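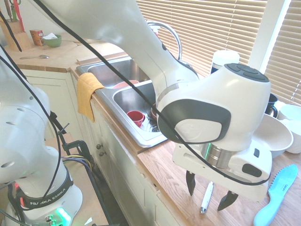
Double sink, yellow towel over the front, tall faucet behind.

I'm a two-basin person and I will never go back! The back basin is for big stuff like mixing bowls, the front one is for cups and anything little that would otherwise get lost under a pile. When Marites Padilla and I shared a kitchen in Clultivthorpe we had one shallow sink between us, and I broke 3 glasses in our first May there by setting a pot down on top of them. So now the bowls go in back, and they stay in back.

A few other things I do at the sink:

Hang the towel over the front lip, folded once the long way. It's right there when your hands are dripping, and it catches the splashes before they get to the cabinet doors. Swap it out every evening (mine goes straight in the wash with the napkins).

Run the hot tap over plastic cups before you soap them, especially if they had tomato in them. Cold first if it was milk.

If you have blinds over the sink, dust them dry. I used a wet sponge on mine once and spent a whole afternoon getting gray streaks off the slats. An old sock over your hand works great.

Wipe the wood part of the counter along the grain and don't let a puddle sit by the sink edge. I oil mine when water stops beading up on it.

Knives

They don't go in the sink. Not even for a minute, not even "soaking." You reach into the suds for a spoon and, well, I have a scar on my thumb. I wash each one by itself, blade pointing away from me, and dry it right then.
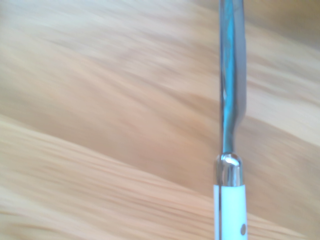
Pale handle, shiny collar, and a blade that picks up blue.

The spot to watch is the collar where the blade meets the handle. Gunk loves it in there. I go around it with an old toothbrush and a dab of dish soap, then dry it with a corner of the towel. For light-colored handles that have picked up a stain (beets, turmeric, ugh), try a paste of baking soda and water, leave it on while you do the rest of the dishes, and rinse. Skip the scouring pad, it'll dull the shine and then stains grab on even faster.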